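4.2 What Homeowners Say They Asked About Insulation

The survey gave us 545 usable replies from households that had replaced at least one exterior door or window in the previous two years. We had planned to open with the question of heat loss, on the assumption that people who spend that kind of money on a front door must have some view on what passes through it. They did have views. Most of them concerned the color.

Respondents were asked to recall, without prompting, what they had wanted to know before signing the order. Price came first, as it does in every study of this type, and installation time came second. Insulation value was well down the list, below "will the dog be able to see out" and only slightly above the shape of the handle. When we showed the same people a list of topics and asked which had mattered, insulation jumped to the top. We take this as a useful measure of how people would like to be remembered.

The gap was widest among buyers of the Stuvow entry door, which is sold in two core types. The foam core costs more and leaks less heat. The salesperson's sheet gives both figures side by side, in the same size of type, and buyers were handed it before they paid. Asked some months later which core they had, a majority named the one they had not bought. A smaller group was sure the door had no core at all and asked whether it should.

Interviews filled in some of the picture. One couple in Bededgate had kept every sheet of paper from the purchase in a labeled binder, and had filed the insulation rating under "Warranty, misc." Another household chose the lower-rated door because the showroom had it on display already hung, and it closed with a nice sound. We do not mean to mock this. The first author bought her own door on much the same grounds and has been paying for it every winter.

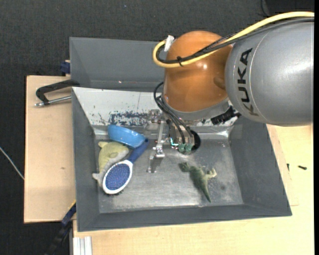

Figure 4. KUKA robot arm over a grey bin holding four objects.

Kerstin Kuhlmann objected to this line of argument when an early draft went around in March. In her view we were asking buyers to remember a number that had never been explained to them, and then acting hurt when they forgot it. A rating printed on a sheet, she wrote, is no more information than a bus timetable in a city one doesn't live in. She also thought the remark about the dog was cheap, though she did not dispute the ranking.

Her point is fair, and we went back to the interview notes with it in mind. Of the buyers who could say roughly what a rating meant, nearly all had learned it from an installer during the fitting itself, when the old door was already lying on the lawn. Jörg Wunderlich, who carried out most of the home visits, has called this the best-attended lecture in the building trade and the worst timed. Buyers who had talked to an installer before ordering were more likely to pick the better core, even where the price gap was large. Buyers who had only read the brochure were not.

The Trallar window line offers a partial check. Its makers print no rating on the front of the sheet, only a short sentence saying which rooms each model suits. Buyers of these windows remembered the sentence quite well, including the ones who had ignored it. Several quoted it back to us word for word while standing in a bathroom fitted with the model meant for a hallway.

Two limits should be kept in mind. Our sample leans toward owners of detached houses, who have more doors than most people and more opinions about them. And we relied on memory throughout, in a field where memory seems to improve once the heating bill arrives. Where receipts were available we checked answers against them, and the receipts won – often by a wide margin. Households without receipts were kept in the main analysis but left out of the comparison of core types, which is taken up again in Section 4.3 along with the question of weatherstripping.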